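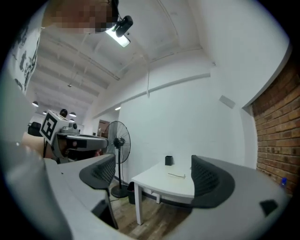 *Two of the handheld grippers, with our white work table behind them.*

**Cotudora handheld gripper set: a review from the person who had to budget for it**

I do the equipment planning for our group at Prastonside, so my reviews tend to be half hardware and half spreadsheet. I'll say up front that I love these things! We bought two in March, and I'd put in for another pair tomorrow if the year's money weren't already spoken for.

The price first. Each gripper was $537, with the finger pads included. A spare set of pads is $26, and you should order spares with the first shipment, when they travel free. I didn't, and paid for it. The mounting kit was another $200, which stung a little, but everything in it got used (even the odd short bracket I was sure was a mistake).

What I like best is the finger pads. They have a black honeycomb mesh texture, and they grip pens, cups and all the small desk stuff we practice on without much squeezing. After months of daily use ours have gone a bit shiny at the tips and still hold fine.

The marker cube sits up on top, with a square black-and-white pattern on its faces. It's big and easy to find, and it also bumps into things if you work close to a shelf. Plan your table layout with that in mind. We keep the table mostly bare and leave plenty of floor on both sides so two people can work at once.

Comfort is good for the first half hour. After that my wrist starts to notice. Haiyan Lei has longer arms and a lot more patience, and she'll happily go twice as long, so try one before you write a schedule that assumes full days from everybody.

We also got a quote for the Prakberg version. It's a nice tool with a softer handle, but it came in $300 higher per unit, and the pads are glued on. For a small group that was the end of that conversation.

Things I left out of the first budget, in case it saves you a second form:

- extra memory cards
- a padded case for each unit
- a fan for the room in summer
- one decent table at standing height

Support has been great, by the way. I wrote to them about a loose screw and had a bag of replacements in the mail that week.

Four and a half stars. I'd give it five with a lighter body.

*Updated 3 Aug 2021: the new pads fit the old units with no adapter.*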